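Workshop tips: routine care of the hand-held gripper

The following advice is issued to all members of the Valtness workshop who use the shared hand-held gripper. It replaces the April sheet. Questions should be addressed to Ziad Qaisi at the tool desk.

## Cleaning the pads

- Wipe the flat face of each pad with a lint-free cloth before use. Plain water with a drop of dish soap is sufficient.
- Do not use acetone or brake cleaner on the black parts.
- Clear the screw holes along the top of the pads with a wooden toothpick. Metal picks enlarge the holes, and a screw that has lost its bite cannot be made to hold with glue.

## Screws and inserts

Tighten pad screws by hand with the short driver. Power drivers are not permitted on this tool. Each screw should be started two full turns with the fingers; if it resists, back it out and begin again.

The brass inserts in the arms require more caution. An insert that turns with its screw has come free of the plastic and must be reseated with the soldering iron by a trained member. Mr. Uibo keeps the iron tip for this purpose in the drawer marked Bodmont, together with the spare inserts. Members are asked not to borrow that tip for wiring.

## Service intervals

The pads are to be removed and checked every 1,000 closings, as shown on the tally card. The pivots receive one drop of light oil at the same time. Any excess should be blotted at once, as oil on a pad face will spoil the grip and mark the work.

## Checking the opening

Open the jaws fully over a clear, flat surface with nothing between the pads. Look along both pads and compare the slope of their top edges. A pad that leans more than its partner usually has one screw tighter than the other. Repeat the check after any screw has been touched.

Jaws apart over the wooden tabletop, with the brass insert at lower left:

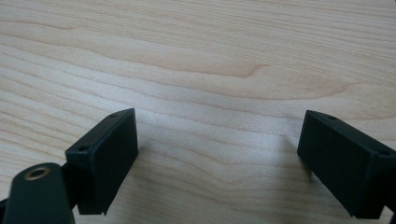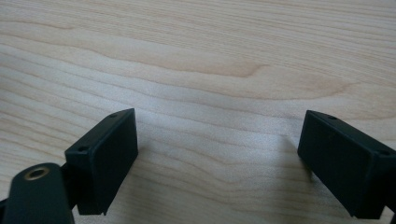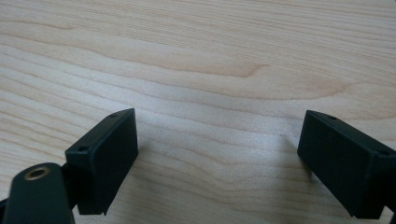
If a lean remains after both screws have been evened, remove the pad and inspect the bracket behind it for cracks. A cracked bracket should not be repaired with tape. Replacements are held under part number 279 in the Galletti cabinet, second shelf, and the last one taken must be reported to the tool desk the same day.

After service, reset the tally card to zero, initial it, and return the tool to its padded case with the jaws open. Stored closed, the pads take a set along their inner edges. The case is to be kept away from the radiator.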